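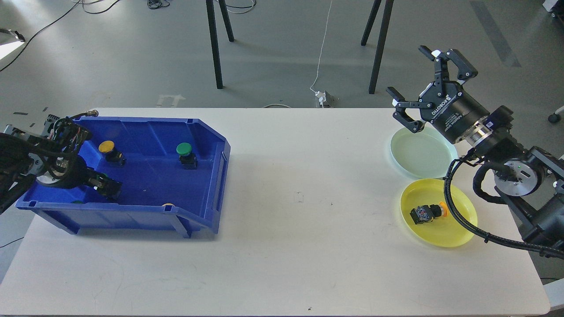 Shave soap notes, batch 34. Posting these in order so the lye math and the lather results stay in one place.

Base is stearic acid, tallow, coconut oil and a little castor. Dual lye, mostly potassium hydroxide. Straight sodium hydroxide gives a puck that is too hard to load with a soft brush.

Total batch weight 2,825 grams after the glycerin went in. I add glycerin after the cook so I can see where the paste is before thinning it.

Superfat is lower than on batch 28. That one felt fine on the skin but the lather fell apart before the second pass. Too much free oil.

Stearic went in melted, at the same temperature as the oils. It seizes almost at once. Stick blender is useless after that, so switch to a stiff spatula and keep folding.

Zap test clean at the end of the cook. I still let it sit 2 weeks before judging lather.

Scent is cedar and bay, kept light. Mio Hattori tested the September pucks and found clove irritating on the neck, so clove is out for the whole Pomalus line.

Water matters more than the recipe. My tap water is hard. Same puck, same brush: thin gray foam with tap, dense lather with distilled. Sodium citrate at a low percentage closes most of the gap.

Brush used for all tests is a synthetic from Molefe. Boar needs a soak and holds back water, which makes comparisons messy.

Two people asked about tins. Bosley screw tops, aluminum, lined. The unlined ones pitted where wet soap touched the wall.

Next change is swapping part of the tallow for shea and leaving everything else alone. Lye gets recalculated for that. Same cure time, same brush, distilled water.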